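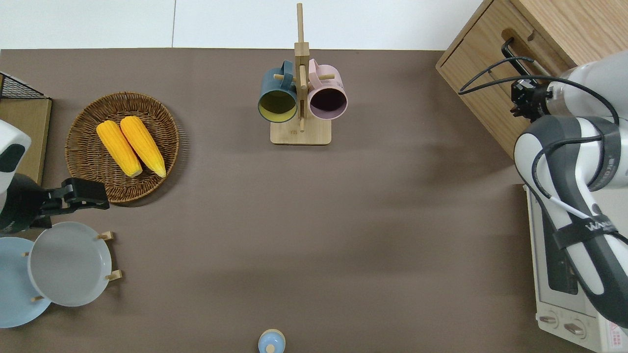
Otdale cell, head camera view, both arms parked, props in the standard layout.

**Ticket:** left gripper stops short on close, mug tree task
**Cell:** Otdale, two-arm tabletop
**Opened by:** Sneha Saxena
**Assigned to:** Ankit Vishwakarma
**Status:** monitoring

**Reported**

Left gripper closes partway and faults with "position not reached." Happens on mug handles and on plates. Right gripper is fine on the same objects. Operator cleared the fault and retried; it came back within 20 cycles. Software restart made no difference.

**August 1, 2026, first check (Ankit)**

- Both arms homed without error. No joint faults in the log.
- Left gripper commanded open/close with nothing between the fingers. Stops at the same point every time, before full close.
- Motor current rises sharply at the stop. Looks mechanical.
- Swapped gripper cables left to right at the controller. Fault stayed with the left gripper. Cables swapped back.
- Fingertip pads seated correctly, no debris between the fingers.

**Second check (Ankit)**

Took the left gripper off the wrist and removed the rear cover. One cover screw had backed out and was sitting in the slide channel. Scoring on one side of the rail, light, can't be felt with a fingernail. Removed the screw, wiped the channel, put a thin coat of grease on the rail. Refitted all cover screws with medium threadlocker.

Opened the right gripper cover as well. All screws tight, threadlocker present. The left unit came back from Briggs in December after a motor change, and there was no threadlocker on any of its screws. Have asked Alper Başaran to check the other units from that batch.

**Recalibration**

1. Power off, refit gripper, torque wrist bolts in a cross pattern.
2. Power on, home the left arm only.
3. Run gripper zero with fingers empty. Old closed offset was 710 counts, new value is 19.
4. Save to the cell profile. The first save didn't take; the profile was open on Pankaj's machine. Closed it there and saved again.
5. Recheck wrist alignment against the table corner marks. Within limits, no change made.

**Test**

Ran 10 mug pick-and-hang cycles and 10 plate cycles with the left arm. No faults. Closing current is back in line with the right gripper.

**Comment (Pankaj Bajpai)**

Episodes recorded with the old offset will have wrong gripper widths for the left arm. I'm tagging them for exclusion. Please don't reuse the old profile file.

**Open items**

- Inspect rail scoring again at next service. Order a spare rail from Avon if it is worse.
- Alper to report on the remaining Briggs returns.
- Sneha to close the ticket if there are no repeats by next service.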